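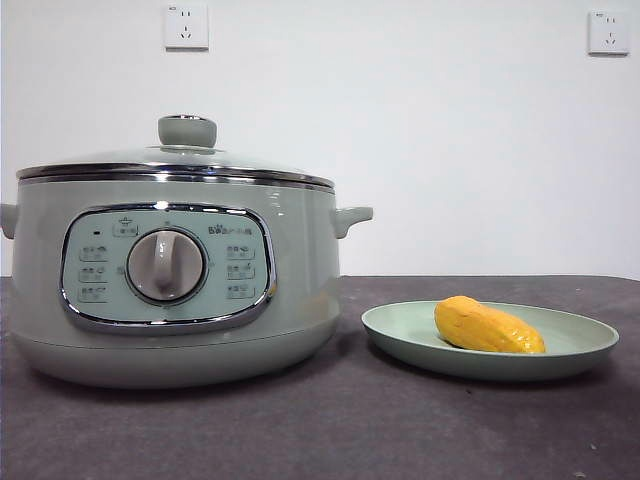
3. Downloading your audiobook and setting up the player

Okay, you've made your Tradovell account and picked your first title (mine was a memoir by Zamfira Roman, and I finished it in one weekend!). Now let's get it onto your phone so you can listen without a signal.

3.1 Open the app and tap My Shelf. Your new book should be at the top with a little gray cloud next to it.

3.2 Tap the cloud. Pick Standard or High quality. I use Standard for everything, and my ears have never complained.

3.3 Leave the app open until the cloud turns into a check mark. Long books come down in parts, so you may see "Part 1 of 4" for a while.

Caution: check your storage first. The app wants 4000 MB free before it starts a long title, and if you're short it just stops, with error 3064 and no explanation. Clear some space and tap the cloud again.
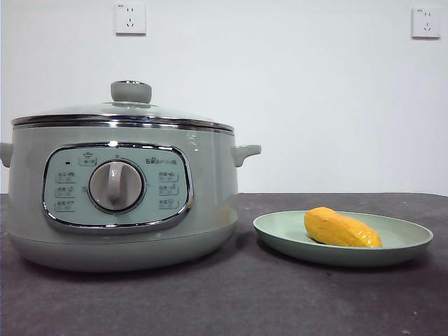

3.4 Set your sleep timer before you press play. It's the moon button, bottom right, and you can choose minutes or End of Chapter. I do most of my listening in the kitchen, where the timer is handy for a different reason: with something like that green multi-cooker on the counter, I set it to match the cooking time, and when the narrator goes quiet I know to go look. Silly, but it works for me.

3.5 Slide the speed control to where you like it. Start at 1.0 and nudge it up a bit at a time. Ajith Pisharody reads so slowly that I go up to 1.4 for him, but Fiifi Ackah I leave alone, he's perfect. 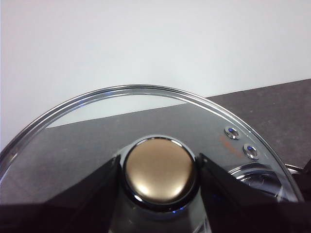

3.6 Turn on Keep My Place in Settings if you listen on more than one device. It saves your spot each time you pause, as long as you're online.

Note: if two devices disagree, the app asks which spot you want. Choose Furthest unless somebody in your house has been skipping ahead.

3.7 To free up room later, press and hold the cover and tap Remove Download. The book stays on your shelf and you can get it back any time. Your bookmarks stay too.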